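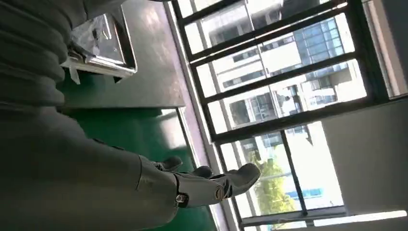 Photo: Clamier workshop, April 2025

About Clamier

We are a small company that teaches robot arms to do the fiddly handling jobs that people in packing rooms and labs get tired of doing – lifting bags out of trays, putting bags back into trays, and a great many things of that sort. Jhair Ayala and Brenda Toledo started the business with one arm and a loan from Brenda's aunt, and for the first two years there was hardly room to walk behind it. These days we have a proper floor (green, and Jhair chose it), big windows on one side, and neighbors across the way who sometimes wave.

Most company pages would go on here to a list of customers. We would like to tell you about February instead, since people who are thinking of working with us ask about it, and we'd sooner you heard the whole of it from us.

What happened in February

We had an arm we call Inga running a long set of practice picks with soft plastic bags. Clear bags are hard going for a gripper. They crumple, they shine, they stick to one another, and a corner hangs over the side of the tray just where a fingertip wants to go. Inga had done 446 picks in that set and we were pleased with her, perhaps a bit too pleased.

On pick 447, by our log, the hand closed on a corner of the bag and the rim of the tray together. The software read that as a good firm hold and told the arm to lift. The tray came up with it, swung, and slid off the table toward Brenda, who was standing nearer than she should have been. She stepped back and it landed flat on the floor. She wasn't hurt, though she'll tell you it was the loudest sound she has ever heard indoors.

The stop button worked. What took us longer to swallow was that the arm had not stopped by itself. The force limit that ought to have caught the extra weight had been raised during a test some weeks earlier, and it had never been put back. Jhair had raised it, and he wrote that in the report himself, on the first line. We also found that one of the finger joints had worked a little stiff, so the hand was slower to open than it was to close, and we had no regular check that would have shown us.

What we changed

We shut Inga down for 20 days. It was a lean month and we had a delivery promised to Skiltden, who were very decent when we called and explained. In that time we went back through our old run logs and marked every pick where the grip reading looked too good. There were 113 of them. Most were harmless. A few were the same mistake on its way to happening, and we had scrolled right past them.

Force limits now go back to their normal setting whenever an arm is restarted, and raising one takes two people. The hinge pins in the fingers are looked at by hand before the first run of the day and again after every 100 picks. There is a line painted on the floor at full reach plus a good step, and you stay behind it while the arm has power, founders included. Brenda painted the line.

We also changed Sorow, the control program we write and use on all our arms, so that it weighs what it is holding in the first inch of a lift and sets it down again if the number is wrong. It makes every pick slower. Some customers notice, and we're always glad to talk about it.

Working with us

If you would like to visit, please do. Wear closed shoes, and expect a short safety talk before anything moves – Jhair gives it, it has grown rather long, and there is coffee afterward. You are welcome to ask for the February report as well. We send the full version, with the log attached, to anyone who is planning to put one of our arms in a room with people in it.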